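Workshop notebook, March
Seed packets, sorting and first sowing plan
Entry: Cadi Gwynne

Started at 2 with the seed packets. The dark gray table is the best surface for this. Small packets show up well against it, and so does anything that falls out of them. I brushed it off once before I began and it still has white specks on it, so it wants a damp cloth before we open anything fine. Petunia seed would vanish on it as it stands.

The plan was to sort by what we can start indoors this month and what has to wait. The order from Stundel had flowers and gourds mixed together with no list in the envelope, so I worked from the fronts of the packets. Most of the printing is in Chinese. The pictures are good enough to split flowers from gourds. For sowing depth and spacing we need the backs read properly, and I have asked at Lambridge whether someone there can do that.

The gourds first. The large packet is a round-waisted gourd, pale green bottle shapes hanging on a vine, with the line "Have the heart to be a seed" printed small under the title. There is a second gourd packet in shiny metallic green. I would like to grow both kinds and keep them at opposite ends of the Vallejo plot, and I know they will cross anyway if they flower together. If we want to save seed we should bag a few flowers on each and hand-pollinate. If we only want gourds to dry, none of this matters.

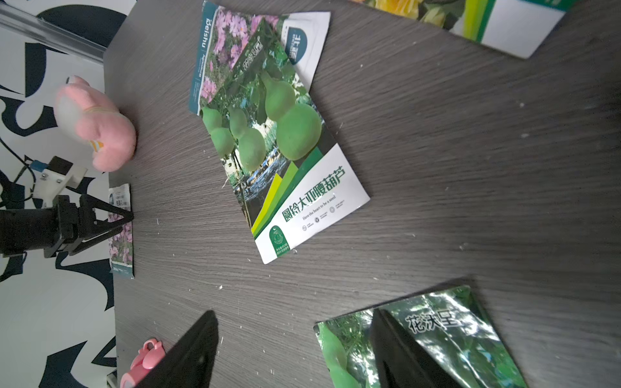

Gourds want a long season. Last year we sowed them straight outside and most of them were still soft when the frost came. This time I want them in deep pots indoors, one seed to a pot, soaked overnight first. I have seen people nick the seed coat with a file. We could try half with and half without and write down which comes up first. The heat mat takes one tray at a time, so the gourds get it and the flowers can go on the shelf by the window.

Flowers. The cosmos is easy and can go outside after the last frost. I would not bother with pots for it. It dislikes being moved and catches up by itself. Thin it hard – last year I was soft about it and got a lot of leaf. There is a yellow flower as well, which I have not put a name to, and the purple and pink ones. One of those is a dense mass of tiny purple blossoms and I had it down as alyssum, then changed my mind. Left it in pencil.

Laid them out flat to look at them together. Standing them in a box hides the pictures and I end up pulling every one out again. Flat takes more room but it is quicker. 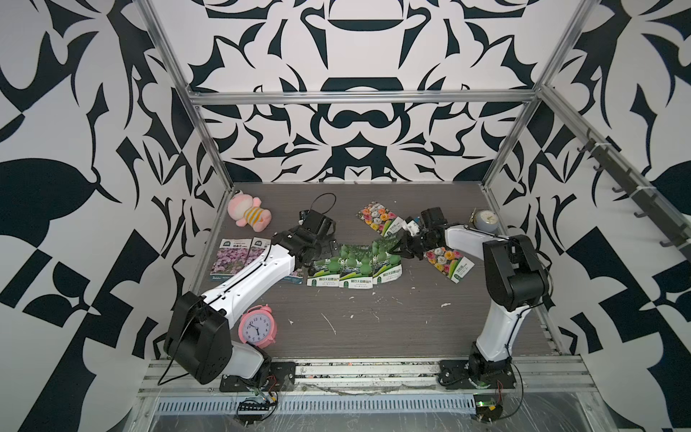 Seven packets on the table, purple and pink flowers at the left.

Rough sowing order, to be changed when the backs have been read:

Now, indoors, on the mat: both gourds
Now, indoors, on the shelf: the small purple flower, if it is what I think it is
After last frost, outside: cosmos
Undecided: yellow flower, and anything else we can't name

Labels. The white plastic ones from last year still have pencil on them that will not rub off completely. Tadier has new ones in the drawer under the sink. Please write the name and the sowing date on both sides and push them well down. The tray by the door last year had three labels in it and not one could be read by May.

On storage, I am not happy keeping packets in the tin on the windowsill. It gets warm there in the afternoon. I would move the lot to the cool cupboard and keep the tin for string. Packets that have been opened should be folded over twice and clipped. Rubber bands are no good for this, they perish and stick to the paper.

I also tried standing a few on edge along the side of the table, tall behind short and then the other way round. The narrow ones do not stay up well without something to lean on. If we want them upright we need a rack with slots. A strip of scrap with saw cuts in it would do, cuts about as wide as a pencil. I have put it on the list for the bench.
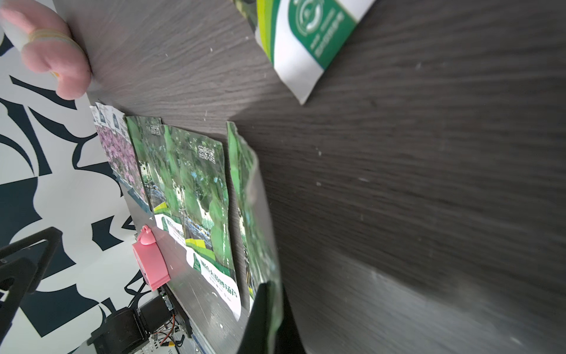
Packets on edge at the side of the table, green and white bag lying flat.

Germination test. Before we fill trays I would like to do ten seeds of each gourd on damp paper in a bag, checked every day for a week. If fewer than 7 come up, sow two to a pot.

Compost: one bag open and over half gone. We need another before the gourds are potted on. The fine grade is better for the flowers but I would not pay extra for it again. Sieving the ordinary stuff works.

Still to do:
Wipe down the table
Backs of packets read, depth and spacing copied onto the sheet
Cut the slotted strip
Clear the cool cupboard, bottom shelf
Soak the gourd seed the night before sowing

CG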